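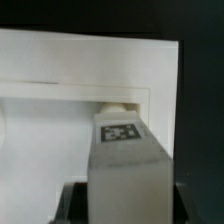 Painting white trim and panels

Wash the surface with warm water and a little dish soap, then let it dry overnight. Old gloss needs a light sanding or the new coat will peel.

Do the molding first with a 2-inch angled brush, then the flat parts with a foam roller. Keep the paint thin in the corners – drips show up there a day later, when it is too late to wipe them.

Wait 3 hours between coats, longer in October if the room is unheated. I use Zotik satin, $23 a can, and one can covered all the trim upstairs.

Storing leftovers

Tap the lid down with a rubber mallet and write the room on it. Keep cans off a concrete floor.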